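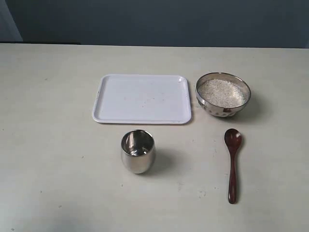
Opening, two minutes. The question on the flyer is whether a machine can do kitchen and workbench chores yet, and I want to answer it at the level of single operations. A chore is too large a unit. "Cook dinner" has never been a useful test. "Move grain from one vessel to another with a tool" is, and the hardware for it costs very little: a bowl of rice-like grains, a steel cup, a spoon, a tray. Leave the slide up while people find seats. Ask the room which part they would expect to fail. Most will say spilling. The grasp usually goes first.

The spoon. Lying on a table, it offers very little height for two fingers to close on. The handle is thinner near the neck, so the grip point matters. Once lifted, the tool has to be held in a known pose, and the pose shifts when the head meets resistance in the grain. People correct this with the fingertips and do not notice doing it. A parallel jaw has one degree of freedom and corrects with the whole arm. Pause here for questions, there are always some on suction. Short answer: a narrow, curved handle is a poor surface for a cup.

The metal. Polished steel is bad news for most depth cameras. The inside wall of a shiny bowl returns reflections of the room and of the tool, and the depth map comes back with holes in it. Narayanan Iyer's fix at Millitz was to fit a known bowl shape to the rim and ignore the wall. Works well if the bowl is one you have on file. Does not work in somebody else's kitchen.

Numbers. Our Kurville trials, 182 attempts at one scoop and one pour, same bench, same lighting. 92 completed with no operator input. I count a run as complete if the grain ends up in the target vessel and the spoon is set down again - dropping it counts as a failure. Say this slowly, since the rate gets quoted without the definition. A person does the same operation in 3 seconds. Our median completed run took 20. No further tuning was done after November.

Failure types, in order of frequency. Missed or slipped grasp on the handle. Spoon head striking the bowl rim on entry. Scoop too shallow, usually late in a run when the grain level is down. Pour off target. The last is the one everybody films and it is the least common.

Shop floor comparison. Povilas Kütt will object that Diton has dispensed dry goods by machine for years. He is right. A hopper and a screw feeder beat any arm with a spoon on speed and on accuracy. The fixture does the work there: the vessel arrives in the same place, facing the same way. Rebane runs its small-parts line on the same principle. If the task can be fixtured, fixture it.

Answer to the flyer. On a shop floor with fixed positions, yes. In a home, single steps yes at a rate near half, full chores no. If time is short, cut the Rebane remark and go straight to this.

Last slide is the list of trial conditions. Keep it on screen through questions. Handouts are by the door, and the raw logs are available on request.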